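Home | Stories | Serials | Submit | About

Filed under: Short Fiction, Houses & Rooms

The Yellow Dining Room

The curtains came down on Tuesday, all eight panels of them, and oh, the light! I had worked in the governor's residence at Pandov for eleven winters and had never once seen the far wall of the state dining room in daylight. It was green. We had all been telling visitors it was gray.

The new first lady stood in the middle of the floor with her shoes off and laughed out loud. She had been in the house for two weeks. She had a folder of paint chips under one arm and a pencil stuck in her hair, and she wanted yellow, a real yellow, the color of the inside of a Zestar apple when you bite it in the cold (cream, really, but she said yellow and I wasn't going to argue, I was too happy).

"How many people does it seat?" she asked.

"Eighty," I said. "Sixty if the senators bring their wives' hats."

That was an old joke from the housekeeper before me, and she loved it. She wrote it down!

So we began. The chairs went out to the Irkeo workshop in three trucks, and the rug was rolled up and carried down the back stairs by every man on the grounds crew. Under the rug we found a floor of little oak blocks laid like herringbone, and under one loose block we found a dinner card, folded twice, with no name on the front. Inside somebody had written, in brown ink, "Please do not seat me by the window again. I can see my own house from there and it makes me want to go home."

I read it standing up and then I read it again sitting down.
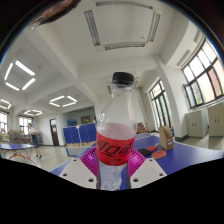
Pale pinkish liquid, red label, black cap.

The first lady kept the card in her folder with the paint chips for the rest of the month. She would take it out at odd times, while the plasterers were on the ladders or the silk samples were spread over the piano, and go to one window after another and look. From the first you see the river. From the second, the Chornovol bridge and the old mill. From the third there is a hill with a row of narrow houses on it, and at dusk their kitchens light up one by one.

"It's this one," she said. "It has to be this one."

The bill for the silk came to $2,248, and the comptroller sent it back with a question mark. She sent it forward again with an exclamation point. I carried both trips, and I have never enjoyed a hallway more.

The room opened in January, on a night so cold that the doormen stamped like horses. Yellow walls! Candles on every table, and the chairs back in their places with blue seats, and the herringbone floor shining with wax. Seventy guests came in from the snow and went quiet, every one of them, and then they all talked at once.

At the third window she had left the curtains open and set a small table for one, turned so that whoever sat there would have the hill behind them and the whole bright room in front. There was a card on the plate with nothing written on it.

It stayed empty through the soup. Then the old woman who played piano for our dinners got up between pieces, rubbed her hands together, walked over and sat down. She turned the chair the other way around. She looked out at the hill for a long while, and I brought her some fish.

More from this issue | Previous story | Next story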